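Chapter 4
Reading a Match Before It Starts

I lost my first real bracket in the veto. We were a college team playing a qualifier out of a dorm basement, and the other side banned the one map we had practiced all month. I remember staring at the lobby and thinking, okay, so what do we do now? We played Corau, a map I had maybe seen twice, and we were out of the tournament before dinner.

I tell that story every July when I teach the summer version of this course, and somebody in the room always has a worse one. So let's spend this chapter on the part of competitive play that happens before anyone fires a shot: the map veto, the side pick, and the homework behind both.

In Chapter 3 you learned to keep a match log. Get it out, you'll need it. The class log I use in the examples covers 137 maps from our campus league, and I'll keep coming back to one team in it, Murkton. On paper they looked ordinary. They won a lot on Barreto, lost a lot on Corau, and seemed to flip a coin on everything else. But look at what they banned! In 38 matches they let Corau through only when they had the last ban and had to spend it somewhere scarier. That tells you a good deal about what they were afraid of, and a win rate alone would never have shown it to you.

A few words to have handy before we go on. A ban takes a map out of the pool. A pick puts one into the series. The decider is whatever is left over (and teams forget to practice it, all the time). A comfort map is one a team will play even when the numbers say they shouldn't — I had one of those for years and I still defend it.
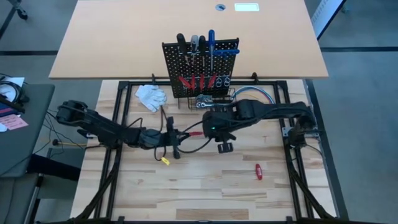
Department of Esports and Game Studies, Jurnwood College

Start with the warm-up below before you read Section 4.1. Pick any two teams from your own log and write down the order you think they would ban in, first one team and then the other. Then check it against a series they really played. Don't fix your guesses afterward, please. The wrong ones are the part we'll use in Section 4.2, where we build a simple ban table and see how far it gets us on a best-of-three.

Bring the page with you to lab, and work in pairs if you can. One of you plays Murkton.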